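Hestden Packing Table, speckled top

Sold by Kwak, Farkville. Page last changed 2023-04-24.

The Hestden is a plain table for packing parcels, taping boxes, sorting small goods and doing light repairs. It has a speckled laminate top with a rounded front edge, on a steel frame with four legs. It comes flat and goes together with one hex key, which is in the bag with the bolts.

Most of the tables we sell go to small shops and home sellers who pack a few boxes at a time. Some go to schools and craft rooms. The top is the same in every case. The only choices are the frame height and whether you want the lower shelf.

## The top

The laminate is smooth enough to slide a full box across and has enough pattern to keep small marks from standing out. Tape residue comes off with a damp cloth and dish soap. For older residue, use a plastic scraper held nearly flat. Do not use a metal blade. It will cut the surface, and a cut in laminate can't be polished out.

The front edge is rounded over in one piece with the top. There is no separate strip along the front to catch a sleeve or peel away. The back edge is square so the table can stand close against a wall.

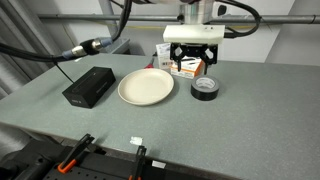 *Speckled top, rounded front edge. On the table: a plate, a roll of duct tape and boxes.*

The top is a work surface and should not be used as a cutting board. Put a mat down before opening cartons with a knife. Keep hot pans, irons and glue guns off it, or set them on a stand.

## Sizes and weight

| Item | Measure |
|---|---|
| Top, length | 1288 mm |
| Top, depth | 600 mm |
| Weight of top alone | roughly 14 kg |
| Frame heights | standard or tall |
| Lower shelf | optional, fits both frames |
| Price, table without shelf | $215 |

The standard frame suits sitting on an office chair. The tall frame is for standing or for use with a high stool. The two frames use different legs, and one can't be changed into the other later without buying the leg set. If two people of different heights will share the table, we usually suggest the tall frame and a stool.

Measure the doorway before you order. The top ships in one piece and will not bend around a tight stair.

## What comes in the carton

- Tabletop
- Four legs
- Two long rails and two short rails
- Bolt bag with hex key
- Four screw-in feet
- Instruction sheet

The lower shelf, if ordered, comes in its own carton and may arrive separately.

## Putting it together

Lay the top face down on a blanket or on the flattened carton. Fit the long rails first, then the short ones, and leave every bolt a half turn loose until all four legs are on. Tighten in any order after that. Turn the table over with a second person. Lifting it by one end puts the whole load on two legs and can pull the inserts.

The feet screw in and out to level the table on an uneven floor. Set the two back feet first, then bring the front ones down to meet the floor. If the table still rocks, check that the leg bolts are tight before you turn the feet any further.

The legs changed in February. Tables sold before then have a thinner foot thread, and the new feet don't fit them. We still stock the old ones, so say which you have when you write.

## Setting up for packing

A table this deep works best with the supplies at the back and the open space in front. Stand the flat mailers and labels up against the wall. Keep tape within reach of the hand you use to tear it, lying flat on its side so it doesn't roll. A shallow dish or an old plate is good for loose bits such as screws, tags and label backing, and it can be carried to the bin in one trip.

Heavy cartons should go on the lower shelf or the floor. The top will carry them, but they take up the room you need for the box you are working on.
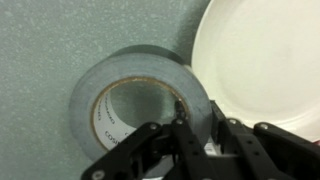

Prasanna Wickramasinghe: I've had the tall one for a while, with the shelf. I tape on the bare top every day and the strips that land on it by mistake lift off without taking anything with them. Duct tape leaves a bit more behind than packing tape, and soap dealt with that too. My one complaint is the depth. With a big carton open there isn't much space left behind it, and I'd have paid more for a deeper top.

We have had other requests for a deeper version. Sesstead, the shop that presses our tops, can't make one at present with the same rounded edge. Customers who need the depth sometimes put two tables back to back. The square back edges meet with a thin line between them, and a joining plate is sold for the underside.

## Clamps and attachments

Clamps can be used on the front edge if they have soft pads. Put a scrap of card under the upper jaw, and don't tighten more than you need to hold the work. Because the edge is curved, the jaw should reach past the curve onto the flat part of the top. Small clamps with short jaws tend to slip off.

Don't drill through the laminate from above. If you want to fix something to the table for good, screw it into the underside and use screws shorter than the top is thick. Water that gets in through a drilled hole will swell the core.

## Spare parts

Legs, rails, feet and bolt bags are sold one at a time. Tops can be bought alone and fit any Hestden frame, old or new. The pattern is the same from year to year, but a new top next to one that has had years of sun may not match.

## Delivery and returns

We deliver from the Farkville warehouse. The driver brings the carton to the door and does not carry it upstairs. Look at the corners before signing. A crushed carton corner often means a chipped top, and we'll replace it if you send a photo with the order number.

Unused tables can be returned in the original carton. Once the legs have been bolted on, we can only take back a table with a fault.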